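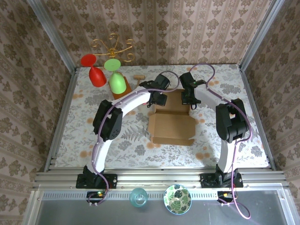 4. Working rules for the two-arm station

Our group wrote these rules after the first month of the Gallardo project. Before that, each of us set up the table differently, and recordings from different days could not be compared.

4.1 Layout

Both arms stay bolted to the front rail. The bases may not be moved without repeating the calibration in Section 3. Cables are tied to the links and must have enough slack for full reach. Objects that are not part of the task may stay on the table, but their places are written in the Ciklow log before a run starts.

4.2 Speed and stopping

Hands stay behind the rail while the motors are powered. One student runs the arms and a second stays at the power switch. We used 55 percent of the speed limit for all cardboard tasks.
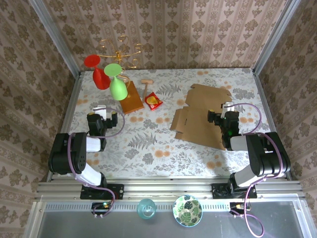
Figure 9. Box flattened on the right side of the table, both arms over the work area.

4.3 Accepting a run

We recorded 2,458 runs and kept just over 2,000. A run was dropped if the log entry was missing or if a person reached past the rail. Failed attempts were kept and labeled as failed -- the Oltesier checklist we started from throws them out, and we disagreed with that.

4.4 Open points

The rules do not say how worn a box can be before it is replaced. We plan to settle this in November, when the Enard lab takes over the station.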